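We have the Sarkley gripper kit on trial at our repair shop for three weeks now. I want to write down my impressions, maybe it helps somebody who is deciding. Small thread.

1/ The kit comes in two boxes. Mounting took me one morning. The manual is good, but the page about cable routing is for an older version. I wrote to support, and Ruth Dobson sent me the right page the same afternoon.

2/ The software is called Illel. It is simple to learn – my colleague Brock Kowalchuk made his first program without asking me anything. What I miss is an undo button. You delete a waypoint and it is gone.

3/ We ran 408 cycles on an empty drive carrier before we let it go near a real computer. It dropped the carrier 3 times, always with the default grip force. After I raised the force a little, no more drops.

4/ Now we are on the job we bought the trial for: hard drives in workstations. Tight space, a lot of things you don't want to touch.
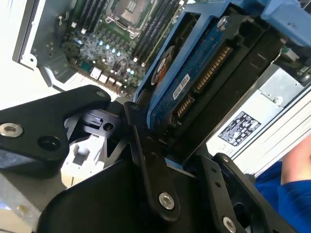

Blue drive carrier with its drive, at the open workstation. Wrist camera view.

5/ The wrist camera is my favorite part. I can check the angle of the carrier from my desk. The fingers are wide, though, and they hide a part of the view. I would pay extra for a narrow pair.

6/ Price: the offer we got is 3016 for the kit, with one year of Illel. The Urdale kit was cheaper, but it had no camera.

7/ Will we keep it? I think yes, if they give us the narrow fingers. We decide in November. Questions are welcome, I answer in the evening.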